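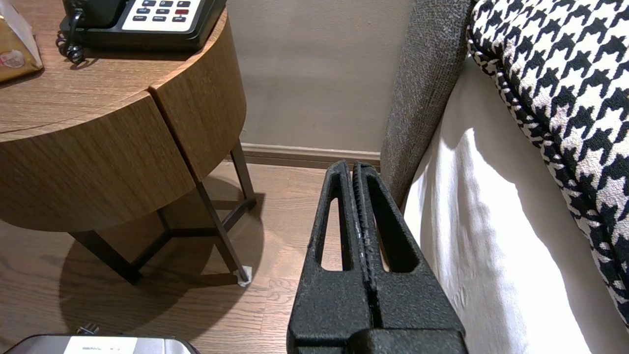
客室のナイトテーブルで、有線電話機はどこに置くのがよいか。
天板の奥寄り、壁側に置く。手前は宿泊客が使う面として空けておく。

資料室 > 講演 > 客室備品 > ナイトテーブルと電話機の配置(話者用メモ)

冒頭
自己紹介は省略。所属はNutskaの客室備品担当とだけ言う。対象はZuravwoodの客室287室。1月の備品点検で使った手順を土台にしている。フロントの交換機と回線工事は今日の範囲外。質問が出たら終了後に個別対応とする。

用語をそろえる
「天板」は物を置く上面のみを指す。「胴」は天板の下の箱部分。「受話器コード」は受話器と本体の間のカールコード、「回線コード」は本体と壁の間のコード。点検票では両方とも「コード」と書かれていた時期があり、集計が使えなかった。現行の票では欄を分けてある。ここはゆっくり話す。

丸型天板の性質
角型と同じ寸法表で考えないこと。直径と同じ辺の角型に比べ、使える面積は小さい。四角い電話機を円の縁に寄せると、本体の角が先に縁に達し、その両脇に細い余りが残る。余りには時計もグラスも安定して載らない。
本体は縁から角まで指2本分を確保し、そこから内側に置く。ものさしは使わない。客室係が手だけで確認できる基準にした。
天板の縁に立ち上がりがある型では、本体の底を縁に乗り上げさせない。片側が浮いた状態でボタンを押すと本体が動く。清掃後の戻し忘れに次いで、点検で多く記録された項目である。

電話機の向き
操作面はベッド側へ向ける。壁と平行にそろえる必要はない。枕元から手を伸ばしたとき、受話器が先に触れる角度を優先する。
受話器が本体の左側にある機種では、ベッドがテーブルの右にある部屋で腕がキーの上を越える。寝たまま取ると保留やリダイヤルを押しやすい。この場合は本体を少し回して受話器を手前に出す。左右の部屋で角度が違ってよい。写真付きの標準図を1種類しか配らないと、現場はその角度に全室を合わせてしまう。標準図は左右2種類を用意する。

(スライド送り)
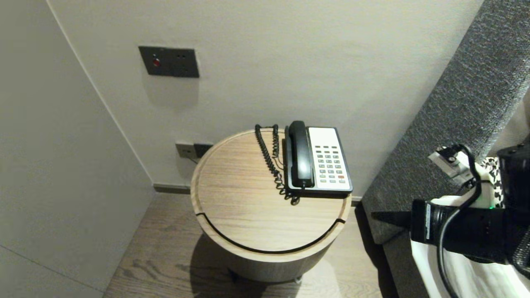
Calum Leckieからは、受話器コードを毎回きれいに伸ばして戻すより、ねじれを抜く作業だけ定期的に入れたほうが現場では続く、との意見があった。束の見た目は次の利用で元に戻るため、毎日の項目に入れても記録が形だけになるという。当方もこの意見に従い、日常清掃からは外した。

受話器コードの扱い
日常清掃では、天板の縁から垂れていないことだけを見る。垂れていれば天板の上に戻す。結束バンドは使わない。受話器の可動範囲が短くなり、本体ごと引かれる。
ねじれ抜きの手順。受話器を本体から外し、コードの途中を持って受話器を自由に吊る。回転が止まるまで待つ。止まったら受話器を架台に戻し、フックが下がりきったことを指で確かめる。所要は1台5分以内で計画した。発信音の確認まで含めた値である。
コードの被覆が白く濁っている、または巻きの間隔が一部だけ開いているものは交換に回す。本体は交換しない。差し込み口の爪が折れている場合のみ本体ごと引き上げる。

天板に残してよいもの
Rurndenとの取り決めでは、電話機のほかに館内案内カードと筆記具まで。菓子や茶の小袋は天板ではなくトレーに置く。小袋は軽く、カールコードの下に入り込むと補充時に見落とされる。ここは備品表の改訂前の版を持っている人がいるはずなので、版を確認してもらう。

胴と床まわり
電話機の話に見えて、実際の苦情は床側から来る。テーブルを引いて掃除したあと、元の位置まで戻っていない。回線コードが胴と壁に挟まれる。
脚の先に保護材が付いた型は、持ち上げて移動する。引きずると保護材だけが床に残る。キャスター付きの型は押して戻せるが、壁に当たるまで押さない。どちらの型も、壁との間に回線コードが曲がらずに通る幅を残す。
保護材の点検は年2回。外れたものを接着剤で戻さない。Berchtoldの補修品は差し込み式で、接着剤が残っていると奥まで入らない。

拭き方
木目の天板は木目に沿って拭く。布は固く絞る。天板や胴に溝や継ぎ目がある型では、溝を最後に、乾いた布の角で拭く。洗剤を直接吹き付けない。
電話機の操作面は別の布を使う。キーの間は綿棒、文字の印刷部分はアルコールを避ける。印字が薄れた操作面は、押し間違いの相談が出る前に交換対象へ入れる。

想定される質問
・無線機に替えないのか。今回の更新では替えない。充電切れの管理を客室係に追加しないという判断。
・電話機を壁掛けにできないか。可能だが、壁の補強と回線口の移設が必要になる。試算は配布資料の末尾。
・引き出しの中に入れてよいか。不可。呼び出し音が小さくなり、受話器コードを挟む。

時間が押したとき
「拭き方」を飛ばす。「胴と床まわり」は削らない。Maiara Pimentelの補足が入る場合は、受話器コードの項の直後で交代し、残り5分で戻してもらう。配布資料は退室時に渡す。

お問い合わせ:Nutska 客室備品担当 | © Nutska | ページの先頭へ戻る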